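Why Do Crayons Leave a Mark?

A crayon is mostly wax with colored powder mixed in. The powder is called pigment. Paper looks flat, but it is covered in tiny bumps that scrape wax off the tip.
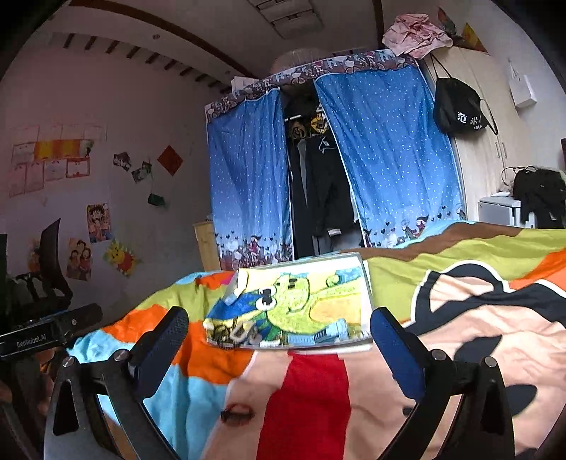
Wax and water do not mix. Paint over crayon with watercolor and the paint slides off the wax — it soaks in only where the paper is bare.
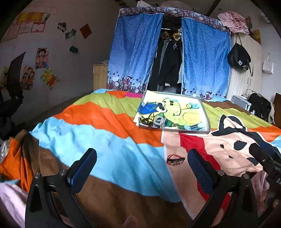 Nia Foulkes asks if crayons can melt. Yes. Keep them off heaters and out of hot cars.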